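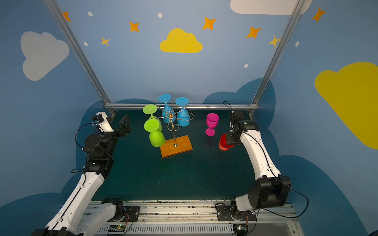
Tiempo de lectura: 4 minutos

Presupuestar una pareja de brazos para el taller o la cocina

Por Domingo Riquelme
8 de abril de 2023

El precio del brazo es lo primero que se mira y lo que menos problemas da después. Los gastos que descuadran la compra suelen estar en la mesa, el cableado, las pinzas y los repuestos. Estos consejos sirven para quien esté pensando en montar un puesto pequeño de dos brazos para tareas ligeras, como colgar copas en un soporte, ordenar cubiertos o pasar piezas de una bandeja a otra.

Empiece por la tarea

Escriba en una hoja qué objeto se coge, de dónde sale y dónde se deja. Pese el objeto más pesado y mida el más ancho. Una copa de plástico pesa poco, pero la pinza tiene que poder abrirse lo suficiente y entrar entre dos copas ya colgadas. Si el soporte lleva ganchos repartidos en círculo, como el de las copas verdes y azules, cuente con que los de detrás cuestan más que los de delante. A veces basta con girar la base.

Compre el menaje antes que el equipo. Con el soporte en la mano se pueden medir las alturas y comprobar si el brazo que ofrece el vendedor llega al último gancho con la muñeca girada. Los catálogos dan el alcance con el brazo estirado, y esa postura casi nunca se usa.

Para las primeras semanas, plástico. El vidrio se deja para cuando el puesto funcione sin sustos. Conviene también elegir copas de colores distintos: magenta, rojo, verde y azul se diferencian bien sobre un tablero verde oscuro, y al repasar un fallo se sabe enseguida de qué copa se habla.

Uno o dos brazos

Un solo brazo resuelve casi todo lo que consiste en coger y dejar. El segundo se justifica si hay que sujetar con una mano y trabajar con la otra, o si los objetos llegan por los dos lados. Si hay dudas, compre uno y deje preparado el anclaje del otro. La placa de montaje y los tornillos cuestan poco en comparación, y colocar el segundo brazo más adelante lleva una tarde.

En mi taller pedimos tres presupuestos en febrero: Zikden, Wumumell y Vakulenko. El más barato no incluía las pinzas ni las placas de montaje. Pida siempre el desglose por escrito, con estas partidas separadas:

Brazo y fuente de alimentación
Pinza, con dedos de recambio
Placa de montaje y tornillería
Soporte de cámara, si va en la muñeca
Cables, con su longitud
Transporte y plazo de entrega de repuestos

La mesa y los perfiles

El perfil de aluminio con ranuras es caro por metro, pero se aprovecha siempre. Permite correr una placa hacia un lado sin taladrar nada. El de segunda mano vale igual: los roces y las marcas oscuras no afectan al montaje. Revise que las ranuras no estén golpeadas en los extremos y que los cortes vayan a escuadra.

Si el puesto va a llevar cámaras, reserve algo para cerrar los lados. Unas paredes con un estampado de nubes y estrellas cumplen igual que un panel técnico, siempre que no se muevan. Lo que importa es que el fondo sea el mismo todos los días.

Cables

Aquí se queda corto casi todo el mundo. Un cable tenso en el codo o en la muñeca acaba fallando por el conector, así que deje bucles amplios en las articulaciones y fije el resto con grapas a lo largo del brazo. Mueva el brazo a mano hasta los extremos antes de apretar la última grapa. Entre las dos bases, una canaleta ranurada recoge los hilos finos y deja sacar cada uno por donde haga falta. Nosotros usamos la de Pindis, que se corta con una sierra normal.

Compre un cable de repuesto de cada tipo el primer día - pedirlo suelto después sale peor.

Repuestos y reserva

Aparte un 30 % del precio de los brazos para todo lo demás. Si el presupuesto es de 1.000 euros por brazo, son 300 euros más por cada uno. Pregunte también cuánto tarda un motor de recambio. A nosotros nos dijeron siete días y fueron nueve, un retraso asumible. Un mes de espera ya obliga a tener el motor en el cajón.

Guarde las facturas y el desglose en la misma carpeta que las medidas de la mesa.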